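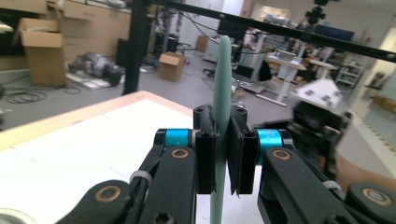

I'm repainting my kitchen cabinets in November and I'm stuck between oil and water-based enamel. The cabinets are solid maple, put in by the previous owner, with an old clear finish that has gone yellow near the stove. I've painted plenty of walls but never cabinets. For color I want a pale sea green like the flat piece with the rounded top in the picture, nothing as loud as the blue on either side of it. The paint store on Tandorholm Road carries Lendari in both types and the clerk there said either would be fine. Is there a real difference on doors that get opened all day? We cook every night and I have kids with sticky hands.
posted by maplebox

Water-based. The good ones dry hard enough now and you don't have to live with the smell. Clean with degreaser, rinse, sand, bonding primer, then 2 thin coats. Most cabinet jobs that peel were never cleaned right in the first place, especially around the pulls.
posted by dentonrow

I'd go oil. I did mine in Pelupessy oil enamel 6 years ago and the only chips are on the trash pullout. It levels out better than anything water-based I've used and you don't see brush marks.
posted by hollis_k

Oil is tough, no argument, but she wants a pale green. Oil yellows, worst in spots that don't get much light. Pale sea green plus yellow is going to look like old pea soup inside of a few years. With a dark color I'd say do whatever you like.
posted by dentonrow

Mine are off-white and I don't see any yellowing.
posted by hollis_k

You won't see it until you hold a fresh sample against the door. Paint a piece of cardboard out of the same can and try it.
posted by dentonrow

Don't have any of the can left. They look fine to me and I'm the one who looks at them.
posted by hollis_k

Whichever one you pick, take the doors off and number them. Put the number under the hinge, on masking tape, and put the matching number inside the cabinet. I skipped this and spent a whole evening rehanging. Also put the screws in a bag with each door. Old hinge screws strip easily and you want the same ones going back in the same holes.
posted by ferncreek_2br

Two things on color. First, get a sample pot and paint a big board, then stand it up against the cabinets. Lying flat on the counter it will look lighter than it does on a door. Second, look at it at night with the kitchen lights on. I had a soft green from Trasero that was great at noon and gray after dinner. Ended up going a step stronger on the same card.
posted by wickerlamp

Thanks everyone. I had not thought about the yellowing and that probably settles it for me. Follow-up: do I need to strip the old clear coat, or is sanding enough? And how long before I can put the doors back on?
posted by maplebox

Sanding is enough if the old finish is sound. Scrape it with a fingernail near the stove. If it comes up gummy, that area needs more cleaning and maybe stripping. If it stays hard, scuff it until the shine is gone and prime.
posted by dentonrow

I left mine 5 days before rehanging and put felt bumpers on the corners. They still stuck a little the first week. Dry to the touch isn't cured. Read the back of the can and be gentle with them for a month.
posted by ferncreek_2br

One disagreement with the above. I would not do just 2 coats on doors near a sink. Do a third on the edges at least, bottom edge especially. That's where water sits.
posted by wickerlamp

Fair. Third coat on the sink base and the dishwasher side.
posted by dentonrow

Did the fingernail test this morning. Hard everywhere except the two doors by the stove, so those get stripped. Bought a sample pot of the Lendari water-based and there's a board drying in the garage. I have 29 doors and drawer fronts to get through, so I'm doing the island first.
posted by maplebox

If it's a cold garage, bring them inside to dry. Most water-based enamel doesn't like anything under 50.
posted by hollis_k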